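Wusar: a little program that keeps my kitchen and bathroom stuff from running out

README, last touched 18 March 2025
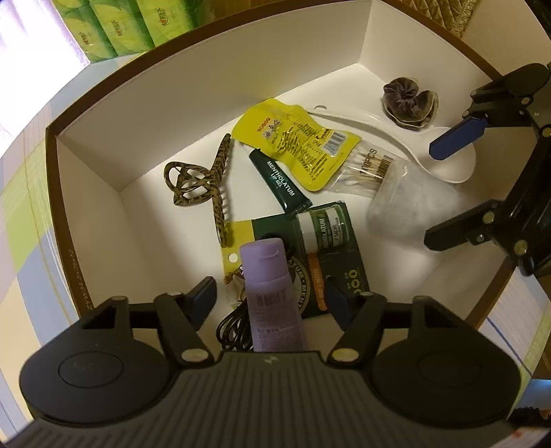
A purple squeeze tube and a white ladle-style spoon, two very ordinary household things.

Hi! I'm Dorian Coste and I wrote Wusar because I kept buying mustard. We had four jars of it at one point and no toothpaste, and I thought, okay, I write software for a living, surely I can fix this (my wife thought a piece of paper on the fridge would do, and she may have been right, but here we are).

Wusar is a small command line program that keeps a list of what you have at home, what you're low on, and what you want to buy next time you're out. It stores everything in one plain text file. You can open that file in any editor and mess with it by hand, and Wusar will pick up your changes the next time you run it.

What you need

Python 3.11 or newer. That's it, there's nothing else to install. I run it on Linux and on an old Mac. Balakrishnan Poojary runs it on Windows and sends me patches when I break something there, which happens more than I'd like.

Getting it going

Unpack the folder somewhere, open a terminal in it and type:

python wusar.py init

This makes a file called pantry.txt in your home folder. If you'd like it somewhere else, set WUSAR_FILE to the path you want before you run init. I keep mine in a synced folder so both of our laptops see the same list.

Everyday commands

wusar add "dish soap" 2
Puts two dish soaps on the list. If you already have some, it adds to the number.

wusar use "dish soap"
Takes one away. You can put a number after it if you've been cooking for a crowd.

wusar low
Shows everything at or under its limit. The limit is 1 unless you change it.

wusar limit coffee 3
Changes the limit. We're a three-bags-of-coffee household and I'm not going to defend that!

wusar shop
Prints the shopping list, grouped by store if you've told it which store things come from.

Names are matched loosely, so "tooth" will find toothpaste. If it finds toothbrushes too, it'll ask you which one you meant.

What a line in the file looks like

dish soap | 2 | limit 1 | Tindall | sink cupboard

The fields are name, how many, limit, store, and where you keep it. The last two can be empty. Anything after a # is a note and Wusar leaves it alone. Please don't use the | character in a name, I never got around to handling that and it'll split your line in the wrong place.

Stores

Tindall is our corner grocery and Kolter is the big place out by the highway, so those two are in the sample file. Delete them and put in your own. There's a Flarkard setting in there as well, and that's just what we call the shelf in the garage. It counts as a store so that "wusar shop" reminds me to go look there first before spending money.

Stuff that's a bit rough

The list gets slow to read past 200 items. The program itself is fine with it, I mean for your eyes. Use "wusar low --place bathroom" to narrow it down.

Half amounts don't work. I tried letting people say 0.5 of a bag of flour and the rounding got silly, so now it's whole numbers only. Balakrishnan still wants this back and we have a friendly disagreement going in the notes file.

Undo goes back 15 steps. Before September it only went back one, and I lost a whole evening's typing that way (sorry again to anybody who did the same). If you have an older copy, grab the new one.

If two computers write to the file at the same moment, the last one wins. For two people in one house this has bitten us maybe once. Don't run a restaurant on it.

Settings I'd change first

max_items is set to 100 for the screen listing. Bump it up if yours gets chopped short.

expire_warn is how many days ahead it nags you about dates. Mine is 11, which gives me one proper grocery run to do something with the yogurt. Dates are optional and go in the note, like # best by 2025-04-02.

Sending me things

Bug reports are very welcome, and so are translations. Please include the line from your file that caused the trouble and the command you typed. I answer in the evenings, mostly, and slower when the garden needs me.

License is MIT, so do what you like with it. The sample list in the samples folder is our real cupboard from last fall, mustard included.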